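Grapadoras: mantenimiento, atascos y una caja con separadores

9 de febrero de 2024

La entrada anterior sobre archivadores de palanca trajo varios correos preguntando por las grapadoras, y en concreto por qué una grapadora que ha funcionado bien durante años empieza un día a doblar una pata sí y otra no. Llevaba tiempo queriendo ordenar el material de escritorio, de modo que he juntado las dos tareas: revisar las grapadoras y decidir de una vez en qué caja va cada cosa.

Parto de tres máquinas. Una Simus de sobremesa, metálica, pesada, con base de goma. Una Ginidari de brazo largo que uso solo para cuadernillos. Y una azul de plástico, pequeña, sin marca que yo recuerde, la que más trabaja de todas con diferencia.

Qué falla y por qué

Una grapadora manual tiene pocas piezas: el carril donde se apoyan las grapas, el empujador con su muelle, la cuchilla que separa y clava la primera grapa, y el yunque, la placa con dos surcos donde se doblan las patas. Casi todos los fallos que he visto en casa se reparten entre el empujador y el yunque. La cuchilla se desgasta también, pero tarda mucho más de lo que la gente cree.

Síntoma uno: la grapa sale doblada por arriba, con la corona hundida. Suele ser exceso de hojas. Con grapas 24/6 y papel de 80 gramos, yo no paso de 25 hojas en la Simus y de 12 en la pequeña. El fabricante de turno promete siempre más en la caja.

Síntoma dos: una pata se cierra y la otra queda recta. El yunque está desalineado o tiene suciedad en un surco. Se mira con luz rasante. En la Simus había un resto de adhesivo en el surco izquierdo, seguramente de grapar una etiqueta. Salió con un palillo y una gota de alcohol.

Síntoma tres: no sale nada. Si hay grapas en el carril, el empujador no llega. O el muelle ha perdido tensión o hay una grapa cruzada delante de la cuchilla. Lo segundo es mucho más frecuente.

Procedimiento

Abrir la grapadora del todo, retirar la tira y mirar el carril a lo largo. Las grapas sueltas se sacan con pinzas de punta fina, nunca con otra grapa, que es como se raya el interior. Después, un pincel seco de cerdas cortas de delante hacia atrás. No pongo aceite en el carril: atrapa polvo de papel y acaba manchando la primera hoja. Si el muelle chirría, una cantidad mínima de grafito en polvo.

Para probar el resultado uso siempre lo mismo: dos hojas, luego seis, luego doce, cinco grapas por tanda. Si una sola falla, vuelvo a mirar el yunque antes de tocar otra cosa. Guardo las pruebas en el cuaderno con la fecha escrita a lápiz.

Las tiras, por cierto, las compro en cajas pequeñas. Una grande acaba abierta en el cajón, las tiras se parten y los trozos cortos son los que se cruzan en el carril. Ahora mismo tengo una Forsyth a medias y otra Dremine sin estrenar. De las dos, la Dremine entra algo más justa en la Simus – no llega a rozar, pero el empujador vuelve con menos alegría.

La caja

Lo siguiente era el sitio. Hasta ahora las grapadoras vivían en el segundo cajón, en horizontal, debajo de los sobres, y cada vez que lo abría se enganchaba alguna. He pasado a una caja de cartón ondulado con separadores del mismo material, que forman compartimentos escalonados en un lateral. El cartón tiene dos ventajas sobre el organizador de plástico: se corta con cúter y no hace ruido.

El resto de la caja lo dejo sin dividir, para lo que es alto o plano: un bote, un folleto, lo que toque esa semana. La clasificación estricta la he intentado varias veces y dura poco.
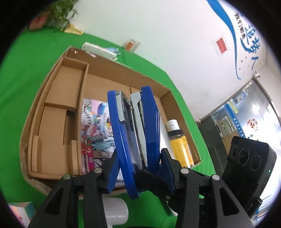 Medidas y reparto

La regla que sigo para los separadores es sencilla: el compartimento mide lo que mide el objeto más 12 milímetros de ancho. Con menos hay que tirar con las uñas; con más, el objeto se tumba. Para las gomas y los clips no aplico nada de esto, van en cajitas transparentes con tapa, fuera, encima de la mesa.

El corte lo hago en dos pasadas. La primera marca la capa superior, la segunda atraviesa. Los cruces van a media altura, con una ranura del grosor exacto del cartón. Si la ranura queda floja no merece la pena encolar: se repite la pieza. Para una caja mediana gasté menos de una plancha de 70 por 50 centímetros.

Marion Niven me escribió a propósito del borrador de esta entrada con una objeción razonable: el cartón se comba si la mesa está junto a plantas que se riegan. Es cierto. De momento he puesto un mantel debajo y la caja queda apartada de las macetas. Si en abril veo el fondo deformado, le pondré una lámina de polipropileno y lo contaré.

Sobre el consumo: llevo la cuenta por aquello de saber cuándo reponer, y el año pasado gasté 600 grapas, casi todas en la azul. Es muy poco. Una caja de mil me sobra para el año, y aun así tengo dos abiertas.

Queda pendiente la Ginidari. El brazo tiene holgura lateral en el eje y el remache no se puede apretar sin desmontarlo. Voy a probar con una arandela de nailon de medio milímetro, si la encuentro. La ferretería de abajo solo las tiene de uno.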